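Ticket 107: two-arm sorting demo, open day at Viltholm
Opened: 13/10/2023
Status: open, waiting on Flulby
Priority: medium (high if you ask me)

What's going on

Hi all, me again from the demo booth! We had a full house, 14 visitors squeezed up against the rail, and the bottle sorting kept stalling on us. The job is the usual one: bottles go in the orange bucket, tools stay put. The Druvivby controller would pause between picks for no reason I could find, then carry on as if nothing had happened. Kids loved it, they thought it was thinking. I did not love it.

There are still plenty of bottles on the floor at this point, with the grippers facing each other and only one bottle in the bucket:
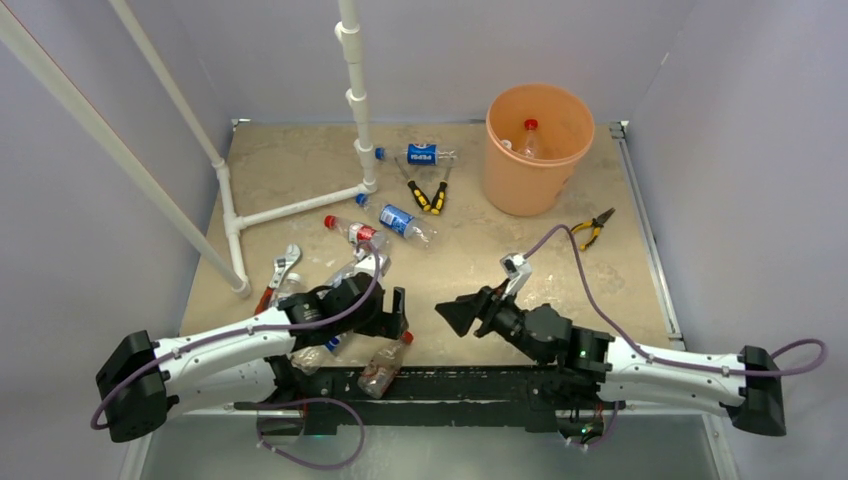 What I tried

1. Restarted the controller. Fine for one group, then the pauses came back.
2. Dropped the speed setting to 800. It looked smoother (and a visitor asked if the arms were tired), but it still stalled.
3. Swapped to profile 2, the one we set up in February for the Thái visit. Much better! Two-handed holds are on in that profile, and I'd forgotten how nice they look.
4. Went back to the old profile to be sure. Pauses again, so I put it back on profile 2 and left it there.

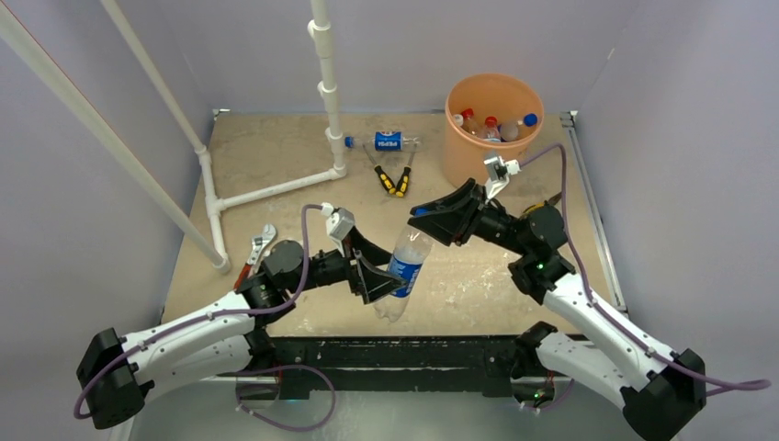 Both grippers on one bottle, four more standing in the bucket.

Still open

Can somebody at Flulby compare the two profiles? I saved the logs from both under the ticket number. My guess is the wait timer, but I've guessed wrong on this setup before, so please check the handover settings too.

Also, people kept asking why the wrench and screwdrivers don't get picked up. Could we get a line about that on the booth sign before the next open day? I must have explained it all afternoon and my voice is gone.

I'm keeping the booth on profile 2 until I hear back.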